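# Unit 4: Working rules for hand-held gripper recording

Citenow short course in applied robotics, Famthorpe site
Handout for the February intake, revised May 4, 2018

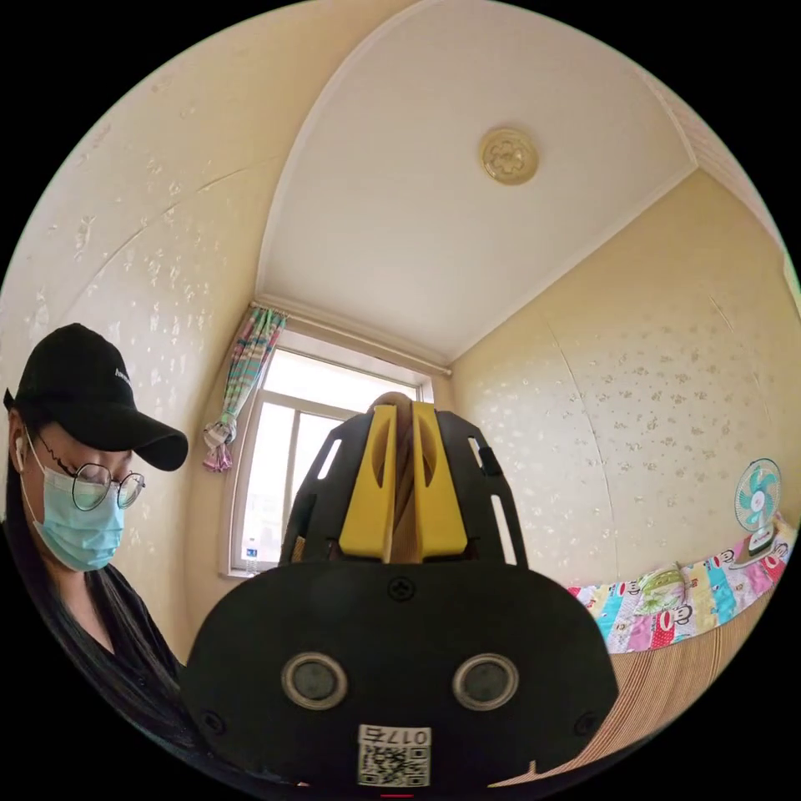
The last unit dealt with rules for fixed arms: fences, light curtains, stop buttons and who is allowed to hold the key. Most of those rules assume that the machine moves by itself and that people should be kept away from it. With a hand-held gripper the person does the moving, so the risks are smaller but the ways of spoiling the work are greater. A bad session seldom hurts anyone. It does give you recordings that can't be used, and you may not find out for weeks.

The rules below are the ones we mark against in the practical. They're based on the Henriques house rules, which Citenow adopted with a few changes, and they apply wherever the work is done, including in people's homes.

## 4.1 Before the session

**The room.** Get permission in writing from the person who lives there. It should name the rooms to be used. A bedroom needs its own line on the form, even if the rest of the house is already covered.

Walk through the room once with nothing in your hands. Look for anything that shows who lives there: letters, family photographs, calendars, computer screens, medicine packets with a name on. Ask the householder to put these away. Don't move them yourself.

Leave the ordinary furniture and bedding as you find it. Trainees often want to tidy, and a tidied room is a poor record of how people live.

**Light.** A wide lens takes in a great deal of wall and ceiling, and there's nearly always a window in it somewhere. Daylight behind the fingers can make the object hard to read. Stand so that the window is to your side if the task allows. If it doesn't, draw the curtain part of the way and write this in the log.

**Drinks and loose items.** Water bottles should have their tops on and be kept away from the charging leads. Fans may stay in the room, but check where the cable runs before you start walking backwards.

**The gripper.** Check these each time:

- Screws in the housing are tight. Use your fingers first, then the driver.
- Lenses are clean. Use the cloth in the case and nothing else.
- The fingers close evenly and the inner faces aren't torn.
- The label is flat, clean and can be scanned. A label that has begun to peel is replaced before the session.
- The number on the label matches the number in the log. Left and right units are logged separately.

## 4.2 People in view

This is the part of the rules that changes most often, so check the date on your copy.

1. Everyone who may come into view signs a consent form first. That includes colleagues. Working on the project doesn't count as consent.
2. A face mask and a cap hide part of a face. They do not make a person anonymous. Hair, glasses, clothes and the room itself can all give someone away. Treat a recording of a masked person exactly as you would any other.
3. Anyone may withdraw. If they do so during the session, stop, note the time and mark the file. If they do so later, pass the request on the same day.
4. No children in the room, whatever the form says.
5. Long hair and loose sleeves are kept clear of the fingers. The gripping force is low, but a caught strand will still hurt.
6. Earbuds are allowed for prompts from the session lead, in one ear only. You need the other ear for the people beside you.

## 4.3 During the session

Hold the object between the fingers squarely and close at a steady speed. A fast snap looks tidy to the person doing it, but it leaves very few useful moments in the recording.

Each task is done as written on the sheet. If you drop the object, carry on and pick it up again in the same take. Dropped objects are part of the record and aren't to be cut out. Start a new take only if the unit has been knocked hard or the storage light shows a fault.

Change over after 400 grasps or when your wrist begins to ache, whichever comes first. A tired hand drifts downwards, and the drift shows in the data long before the holder feels it. The Hover stand may be used for resting the unit between takes. It should not be used during them.

No session runs past 2 hours, breaks included.

## 4.4 Afterwards

Copy the files before you leave the site and check that the last one opens. Fill in the log by hand while you still remember the session. The columns are unit number, side, room, light, people present and faults.

Wipe down the fingers and housing. Pack the unit with the lenses facing the foam.

Any file showing a person without a signed form goes into the held folder and is not copied further. A typical site gives about 1000 takes, so don't rely on finding the file later from memory. Mark it at once.

## Reading and task for next time

Read the Henriques rules, part 2, and bring a filled-in room check for a room you know well. Write down what you'd ask the householder to put away and where you would stand at midday. One side of paper is enough. Forms are on the Famthorpe shared drive under Unit 4.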